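Workshop tips: before you pay for a "business in a box" bench kit

Draltport sells its starter set for $349 and says owners earn it back in 5 weekends. I'd want to see whose weekends. Price the parts one by one first – mine came to almost $100 at the hardware store.

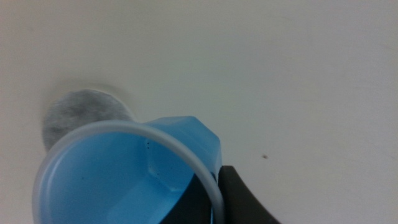

Skip the paid Timanow listing plan too, at least until you've sold something. Keep receipts in one envelope per month, and write the job on the back of each.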